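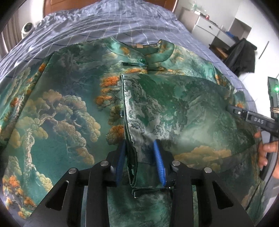
Fillo: your questions answered

What is Fillo?
Fillo is our research project on teaching robots to handle clothes. We record people doing everyday jobs with a pair of hand-held grippers, then train a model on those recordings so that a robot arm with the same sort of fingers can have a go. It's run from the Stardale lab by Bríd Ó Riain and Senan Mac Giolla.

Why clothes?
They're wonderfully awkward! A mug keeps its shape when you pick it up. A jacket slumps, slides and hides its own edges, and every fold changes what you can grab next. Silky fabrics are our favourites (and the hardest).

Why not just drive the robot by remote control?
We did that for our first four months and it was painfully slow. With grippers in your own hands you can feel the cloth tug, so you move far more naturally. We also get to record in ordinary bedrooms, with all the clutter and odd light that come with them.

How much data do you have?
Almost 2000 recordings so far, covering shirts, jackets, scarves and towels. Most are short, just one fold or one fastening.

What's the main result?
The one we're most excited about is what we call edge-first training. The model learns to find and pinch a free edge before it learns any folding at all. On garments it had never met, the robot finished a front-flap fold in 20 tries out of every 24, and we'd have been pleased with half that. Patterned cloth turned out fine too, which Senan had bet against.

What still goes wrong?
Buttons and loops, mostly. The robot can bring the two sides together, but threading a small loop over a button defeats it nearly every time. It also picks up two layers when it wants one. Bríd is working on that with a gentler closing motion.

Will you share the recordings?
Yes, the first batch comes out in June, along with the training code.

Can I take part?
Please do! Sessions run on Monday afternoons, and you don't need any experience with robots. If you own something tricky to fold, bring it along.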